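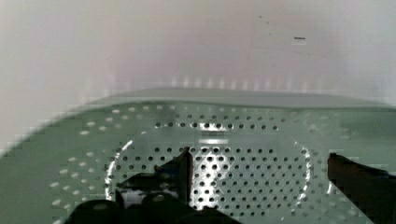

From the Play Kitchen Corner

January is always when we go through the play kitchen at Millness, and this year it took a good deal longer than I'd planned, mostly because I kept stopping to have a little cook-up of my own. If you haven't been in since the summer break, the shelves are back up, the aprons have new ties (thank you to whoever left the cotton tape in the office, please own up so I can thank you properly) and the food has had its big sort.

I want to put in a word for the colander. We've had all sorts of things come and go in that kitchen, the till with the drawer that stuck, the toaster that everybody's toddler wanted to post socks into, and through all of it the humble strainer has been the thing I find in small hands at pack-up time. Children love holes! They look through them, they poke at them, they put it on their heads and march about, and every so often one of them even drains some pasta. It goes nicely with the dough as well. Press it down firmly, peel it off, and you get the loveliest neat rows of dots, which the older ones will then fill in with lentils if you let them have the jar. (Please sweep up the lentils.)

The sorting itself we did on the big white table, so we could see what we had. The fruit has lasted very well. I was sure the banana would have lost its peel by now, and there it was, looking quite ready for somebody's lunch. 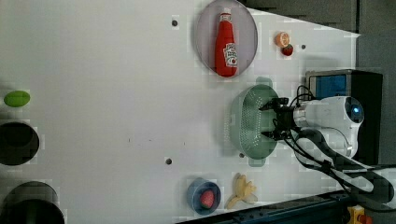 Fruit, sauce and the green colander out on the white table.

Habibur Rathnayake has asked me to remind families that the play food is for everyone and that the bowls and plates should go back on the bottom shelf, where the littlest ones can reach them. He's quite right, and I am as guilty as anybody of popping things up high when my arms are full. The ketchup bottle stays with the pretend café things, please, along with the menus. We had a wonderful café running before the break, with a special of strawberry soup at 1000 dollars a bowl, and I'm told business was brisk even at that price.

Washing day went smoothly enough. Warm water and a drop of ordinary dish soap does for nearly everything, and a soft nailbrush is the best tool I've found for anything with holes in it. Dried dough is the great enemy here. If you catch it while it's soft it wipes away, but leave it until after the holidays and you'll be there with a toothpick and a cup of tea for half the afternoon. 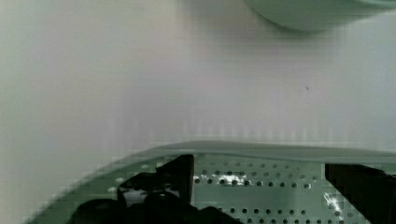 I like to stand the strainers on a tea towel overnight before they go back in the basket, and I'd ask whoever is on the roster to do the same, as the basket doesn't get much air and things do start to smell a bit swampy by the end of a warm week. There are fresh towels in the second drawer, under the paint shirts.

We could still use a few bits and pieces if you're having a clear-out at home. Wooden spoons are always welcome, and so are small saucepans with lids, an old whisk or two, and any egg cartons that are clean and dry. No glass or sharp edges, please, and nothing with button batteries. Nimal Siddiqui is happy to collect from the Cornoton side if you can't get over to us, and there's a box by the front door for everybody else.

The kitchen opens again at 2 in the afternoon as usual. Come and have some soup.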